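Mukska Jacket Folding – README

Version 2, last changed 6/4/21

What is this

Mukska is a small collection of recordings of one chore: folding a padded winter jacket on a bed. We made it to answer a simple question that our visitors ask again and again, which is whether a machine can do the laundry pile yet. Our answer for padded jackets is: not yet, but some parts of the chore go better than we expected.

Shirts and towels are already in many collections. Padded jackets are rare, and we think they are the harder case. The filling pushes back after each fold, the sleeves do not stay where you put them, and the outer cloth is slippery for most finger pads.
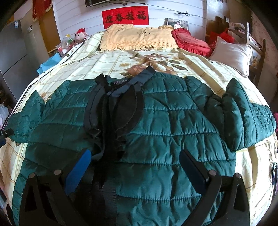
Jacket with the back side up, gripper over the lower back.

Contents

The collection has 1871 short clips. They are divided in folders by step:

spread – the jacket is opened and made flat
sleeves – both sleeves are brought to the middle
half – bottom to collar
press – air is pushed out
recover – a person repairs a fold that opened again

A clip can be in only one folder. When a step was left in the middle and started again, you will find it under recover, also if the second try was good. Some users of version 1 did not like this rule, but we kept it, so that old scripts continue to work.
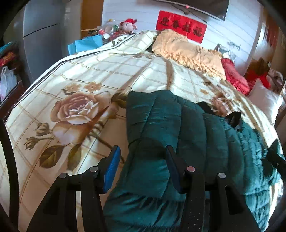 The labels are plain text, one line for each clip, with the step, the start and the end. We did not label single folds inside a step. Two people could not agree where one fold ends, and we prefer no label to a doubtful one. If you need this level, the Broritz tool can open our files without conversion.

What works and what does not

We trained the Cendale policy on all folders except recover and let it try on a real bed. The table we used before was too easy – nothing moved under the jacket. Out of 30 tries, 6 ended with a jacket that we would put in a closet.
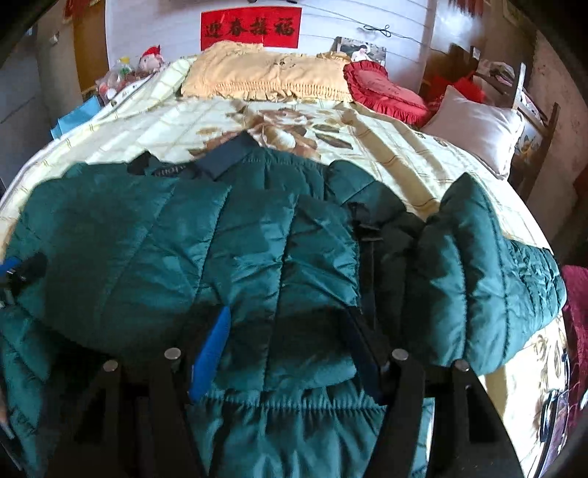 Most of the failures came in the sleeves step. The policy takes the sleeve near the cuff and pulls it, and the body of the jacket comes with it. A person begins more often by holding the body. Where a puffy sleeve droops over the side of the bed, as the right one does in this view, its weight works against the fold too, and we have too few clips of this kind. The gathered hem between the fingers is a better place to hold than the smooth panels, in our opinion, but we did not test it alone.

Known problems

Glossy cloth gives bright spots that confuse simple color masks.
Thin straps are often taken for a seam.
There are no clips with a closed hood.

Use

Free for research and teaching. Please write "Mukska, Daneshvar Lab" when you publish results, and send us your failures too, we collect them for version 3.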